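Section 5 – Table and surround panels

Read the whole section first. Two people for steps 3 and 6. Allow a morning.

Before you start
Floor swept. Boxes opened flat, not on end. Tabletop stays in its foam until step 3. Check the bag of bolts against the packing slip – if anything's short, email Kiều Lưu at Roreo before you begin, not halfway thru.

1. Legs out, feet on. Screw each foot all the way in, then back it out two full turns.

2. Join the legs to the long rails. Finger tight only. Short rails next, same again.

3. Lift the white top on. One person each end. Slide it back till it touches the rear stops.

4. Level on top, long way then short way. Adjust feet. Now go round and tighten everything.

CAUTION: No power driver on the top bolts. Hand key only. The inserts strip and we can't replace them on site.

5. Stand the back panel up first. Plain gray side faces in. Hook it over the rear rail and push down until both catches click.
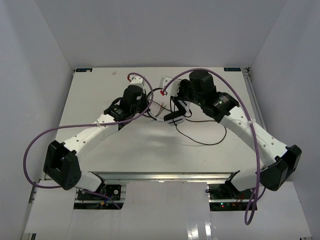 6. Side panels next, left then right. These are the paler gray ones. Hold the panel square to the back and have the other person run the corner bolts in from outside. Top bolt, bottom bolt, then the middle.

7. Check the corners. If a gap shows at the top, loosen the middle bolt and lean on the panel a bit. Retighten.

8. Peel the film. Start at a corner, pull low and slow. Leaving it on past a couple weeks makes it a pain to get off.

Note: Panels mark easily. Damp cloth, drop of dish soap, dry cloth after. No scouring pads, no solvent, no tape on the faces – tape pulls the finish.

Note: Older kits (shipped before May) have the catches on the side panels too. Same order, just hook them before bolting.

CAUTION: Don't drag the table once the surround is on. Take the side panels off, move, refit, relevel.

After the first week
Retighten corner bolts and rail bolts. Recheck level. Do it again if teh table gets moved.

Spare parts
Feet, catches and corner bolts: ask for kit 645. Tops and panels are made to order, call Gunnel Forsberg, mornings only, closed Wednesday.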